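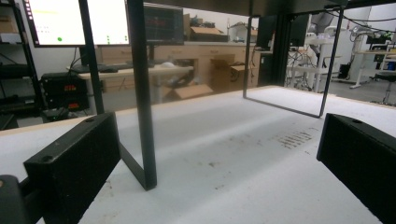 Set up the public comment table before you open the Gustdale council meeting module. One clerk can do it alone. Any flat table will take the sign-in tablet, and a white top with scuffs and gray specks is fine.

4.2 Registering speakers

1. Turn on the tablet and open Trekitz Meetings.
2. Choose the agenda item, such as a zoning request.
3. Enter the speaker's name and street. The list holds 100 names per item.

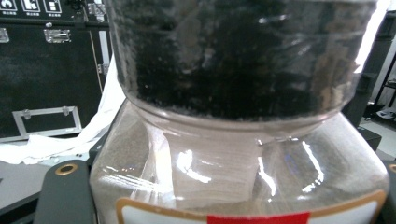 4. Press Close List when the chair calls the item.

Caution: A closed list can be reopened only with the clerk's PIN.

4.3 Printing the record

1. Select Minutes, then Speakers.
2. Print one copy for the chair and one for the file.

Note: Form 695 replaced the old speaker card in January. Send corrections to Hsiu-ying Yu, Clerk's Office, Room 18.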